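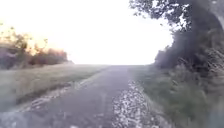 Should a phone maker be allowed to take away an app that came with the phone when you bought it?
I think it should have to ask first, and if the answer is no, the old app should be left alone for as long as it will run.

I've been chewing on this since the start of February, when the update for my Trovell phone came down overnight and I woke up to find the notes app gone. In its spot was a new one called Kumitz, very handsome, lots of white space, with a cheerful welcome screen asking me to make an account. I had almost 200 notes in the old one. They did come across, I'll give them that, but they came across as one long list, sorted by the date I'd last touched them, and all my folders had been flattened along the way. My mum's recipes were in there next to the licence number for the trailer and a half-written speech for my cousin's wedding (she's been married two years now, so no great loss).

Now, I'm not a grump about new things. I like an update as much as the next person, and I'm the one in our family who gets handed every tablet at Christmas and asked to make it behave. Software has to change, and the people who write it can't keep every old program on life support forever. I understand that! What gets under my skin is the idea that an app which came in the box was somehow only ever on loan. I paid for that phone at the counter in Etdale with my own money, and the notes app was one of the things the fellow showed me when he was talking me into it.

My friend Lenni Rissanen, who has written software for most of his working life and is far more patient than I am, takes the company's side. He says every old app left on a phone is a door somebody has to keep checking is locked, and that if you let people hang on to them, half of them will still be hanging on in 2028 and complaining that the thing's full of holes. We went back and forth on it over a very long lunch. I came away agreeing with him about security and still disagreeing about manners, if that makes sense. A warning eight days ahead would have done me. I'd have spent an evening copying out the folder names and grumbled a bit and moved on.

The other part that bothers me is who gets caught. Lenni exports everything, every month, to a drive in his desk. Most of the people I help don't know there's such a thing as exporting. One neighbour keeps 40 or more medication reminders on hers, each typed in with one finger, and to her the colour and shape of the little icon is the program. Change the icon and as far as she's concerned it has been stolen. I spent a whole afternoon at her kitchen table putting things back in an order she recognized, with a good deal of tea.

So my modest proposal would be a notice in plain language, a proper choice, and a file you can save somewhere that opens in any other program. Türkmen, the little keyboard app I've used for years, managed all of that when it shut down, and I still think kindly of them for it. I'd buy from them again tomorrow if they made anything else.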